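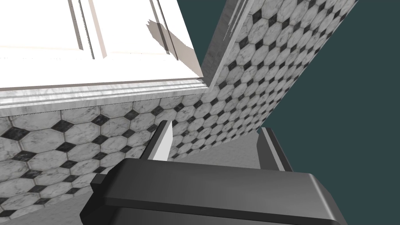 Seasonal Kitchen and Housekeeping Assistant, Hovland Residence

Posted 2020-02-12

Turkuria Student Housing invites applications for the position of Kitchen and Housekeeping Assistant at the Hovland residence. The appointment begins in May and runs through the end of the summer session. The residence has 187 rooms and 11 shared kitchens.

Duties

The assistant cleans and restocks the shared kitchens, prepares rooms between stays, reports needed repairs to the building office, and records supplies received. Some lifting is required, up to 43 pounds. Evening shifts are assigned in rotation.

Requirements

Applicants must be at least 18 years of age and legally authorized to work. Prior experience in housekeeping or food service is preferred. Training in the safe use of cleaning products is provided during the first week and is paid at the regular rate.

Terms

The position is part time, with around 31 hours per week. Meals are provided during shifts of six hours or longer. Staff housing is not available.

How to Apply

Submit a completed application form, a current resume, and the contact details of two references to the Turkuria personnel office. Applications are reviewed as they are received. Incomplete applications will be returned. Applicants selected for an interview will be notified in writing.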